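Section 2. Planning and Budgeting Before You Buy

A good plan makes the rest of this guide a pleasure, so start here! Girkura runs your kitchen in simulation first, and you can try layouts for free before spending a cent on hardware.

1. Measure your counter and enter the sizes in the Girkura planner.
2. Add every appliance the arm will work with. A toaster oven with a fold-down door needs extra room in front – enter its depth with the door open.
3. Choose a base position and save the layout. 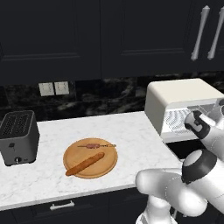 4. Run your task 100 times in each layout you like. Compare the results before you pick an arm length.
5. Open the Budget tab. List the arm, gripper, mount, spare fingertips and installation on separate lines.

Note: The Groen mounting kit is ordered separately. Allow 34 days for delivery.

CAUTION: Do not drill or cut a countertop from the simulated layout alone. Check all measurements on site first.

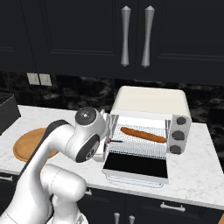

Figure 2-2. Gripper at the left side of the oven, door down, loaf on the rack.

6. Export the plan and send it to Lotte Vermeulen at our Nosonthorpe office. She loves a tricky kitchen!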